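Bench notebook: peg, cup and hole, two-handed demos

27 May 2025
Posted by the Flondidico bench
2 comments | 8 shares

Back on the cup task this morning and I'm really pleased with where it's going. 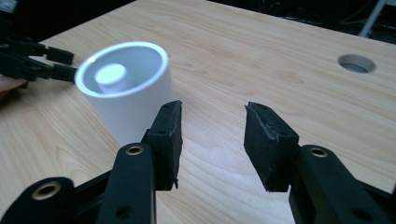

The aim is still to teach both hands from demonstrations and then let the policy have a go on the arms. Peg comes out of the cup, cup goes over to the hole in the table, cup goes in. Sounds like nothing, but it's a lovely task for what we want to find out, as the two hands have to agree about who is steadying and who is pulling, and then one of them has to let go at the right moment.

What changed today is how we start. Up to now every demo began with the grippers more or less ready to pinch, and the policy learned (very faithfully!) that the world always begins that way. Put the arms down a hand's width off and it would close on air and sit there. So for this batch we vary the opening pose on purpose: one gripper wide open and well short of the cup, the other already in close, then swap, then both back. The operator waits a beat before moving so the first few frames are properly still.

Results, for the notebook:

Old set, same training recipe, 14 tries on the arms: 2 cups in the hole.
New set, 14 tries: 8 in the hole.

Same network, same number of training steps, same cup. I did not expect a jump like that from changing nothing but the beginnings, and I had to go back and check that I hadn't loaded the wrong weights. I hadn't. Of the misses, most were at the hole and not at the cup, so the pickup side looks much healthier than it did. The cup arrives a touch tilted, catches the rim, and the policy keeps pushing down as if that will help. We've all been there.

The training set now stands at 1851 demos, counting the old ones. I'd like to know whether the old ones are helping at all. Next run should be the new starts alone, then a half and half mix, with everything else frozen. If new-only does as well as the full set then we can stop carrying the old batch around, and training gets nearly a day shorter, hurrah.

Notes on the kit while I remember:

– Foam on the finger pads is getting ragged along the top edges, both sides. It still grips, but I'd rather swap all the pads together than have half the data on worn foam and half on fresh. Write down the demo number when it's done.
– Shine on the table. The finish throws back a soft patch of light right in the middle, where the fingers work. Leave it as it is for now. I want one batch later with the lamp moved, to see if the policy has quietly learned to use it.
– White peg in a white cup is hard on the tracker in Plunex. It loses the peg against the inside wall and then finds it again a few frames later with great confidence. Doesn't touch the policy, which only sees raw frames, but it does spoil the plots. Grey tape on the peg would fix the plots and ruin the comparison, so no tape.
– Hou (the left-hand policy) and Grulska (the right) still train as a pair. I tried freezing Hou and retraining only Grulska for an hour over lunch and the timing between them fell apart at once. Interesting in itself! Worth a proper test with a few different seeds before anyone quotes me on it.

One more thing about the tilt at the hole. I watched the failed tries back at half speed and the tilt is there from the moment of the grasp, well before the cup gets anywhere near the hole. In the demos we correct for it without thinking, a little roll of the wrist on the way over. The policy does a smaller version of the same roll, too late. My guess is that it's averaging over people who roll early and people who roll at the last second. For tomorrow's demos: roll early, everyone, straight after the lift, then travel level.

If that works I want to try it with the cup starting on the other side of the hole, and I'd like a first go at that before the August demo.

Weights and the plots are in the shared folder under today's date. The old-set tries are in there too, misses and all.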